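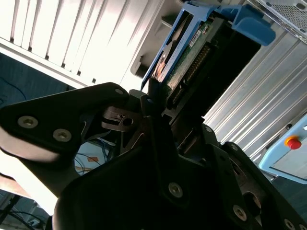

Hard drive, lower corner.

Studio notebook, July, 4:15 p.m.

Work continued on the Lelivari live album. Revathi Gowda reviewed the second song and asked that the violin be brought forward in the closing verse. The change was made and approved.

Anil Naidu reports a hum on the tanpura track after bar 27 — a cable fault is suspected. Eight takes remain to be compared.

The Pakholm mix is on hold until Aishwarya Acharya confirms the running order. Vocal edits are to be saved under the existing session name. Levels for the mridangam have not been settled.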